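An open day at the Rutley maize farm and mill

In May I went to the open day in Rutley, where a farm and a small water mill stand on the same piece of land. I had wanted to see it for a long time. In the town where I grew up everybody ate maize bread, but I had never seen the grain go between real stones. I write this report for the members of our baking circle who could not come, and for anyone who thinks of going next year.

Getting there

The bus stops at Clidilgate, and from there it is a walk of 2 miles along the river. The path is flat but it was muddy after the rain, so please take good shoes. People who came by car had to leave it in a field and pay at the gate. I arrived at half past nine and there was already a queue for the mill, because only 14 visitors may go inside at one time.

The mill

Our guide was Dymphna Hegarty, and she has worked the mill for 18 years. She speaks quickly, but she repeated everything when I asked. The building has three floors. The grain is lifted to the top by a chain, it falls into a wooden box called a hopper, and then it comes slowly down to the stones on the middle floor. The noise is much deeper than I expected. You feel it in your feet before you hear it.

I learned that the distance between the stones is the most important matter. If they are too near, the meal becomes warm and the taste suffers. If they are too far, you get broken grain which is good only for hens. Mrs Hegarty does not use any instrument for this. She takes some meal between her thumb and finger, rubs it, and turns a screw by a very small amount. She let us try the rubbing. I could feel the difference between the coarse and the fine meal, but I could not have said which way to turn the screw.

The stones must be dressed, which means that the lines in them are cut again with a steel tool. One pair was lying open for us to look at. A boy asked how long this work takes, and the answer was several days if the weather is cold and the hands are slow.

The fields

After the mill we walked to the fields with a young man from the farm. In May there is not much maize to see, only rows of small green plants with two or three leaves. They grow an old flint variety for the mill and a sweet one for the shop. He explained that the two must be kept well apart, as the wind carries the pollen and the kernels of one will spoil with the other. There is a line of willows between the fields, but he said it does not help so much and that the distance is what matters. Crows are their largest problem in this month. They pull the young plants out to get the seed below.

The shop and the food

The shop is in the old cart shed. I bought coarse meal, fine meal and a jar of pickled peppers. The bread was sold out before noon, so buy it first if you want it. There was also a hand mill by the Abubakari workshop which I liked very much, but I did not want to carry it back along the river.

For lunch they served a thick maize soup with leeks, and a yellow cake with plum jam. The soup needed salt. The cake was excellent, and I asked for the recipe. Gülizar Canpolat, who made it, wrote it for me on the back of a paper bag. She toasts the fine meal in a dry pan before she mixes it, and she uses yoghurt and no milk. I have made it twice at home. The first one was too dry, as my oven is hotter than hers. 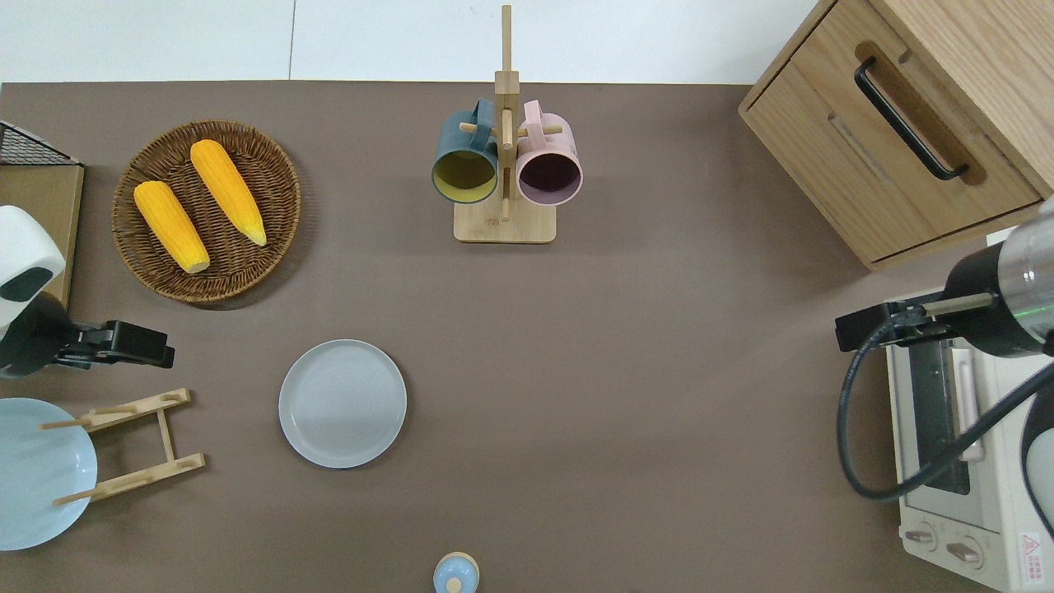
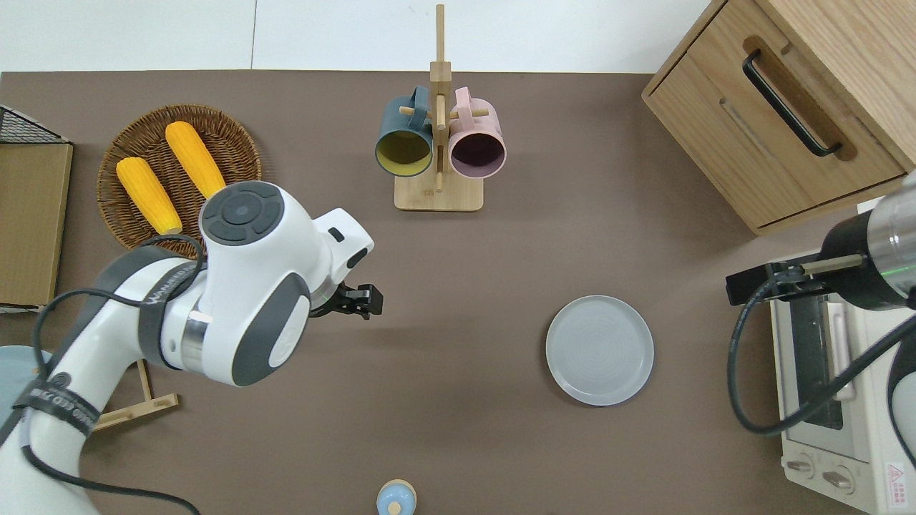
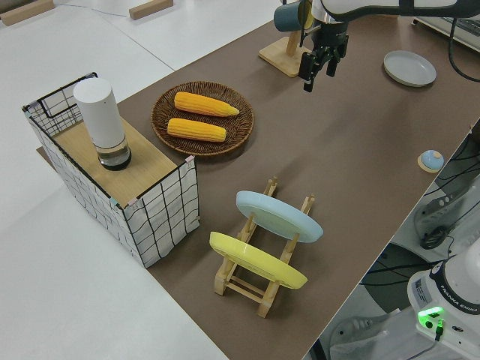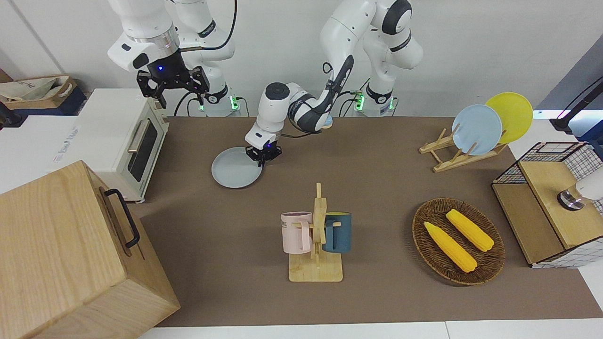 Practical information

The open day is held once a year, and the shop is open every morning except in winter. The entrance for the fields is free, but you pay for the mill at the door, in coins if possible. The stairs inside the mill are steep and have a rope on one side only. Small children may not go to the top floor. Dogs must stay outside the mill, but they are allowed on the path by the fields.

The last bus from Clidilgate leaves before six in the evening. I had to run for it with two bags of meal.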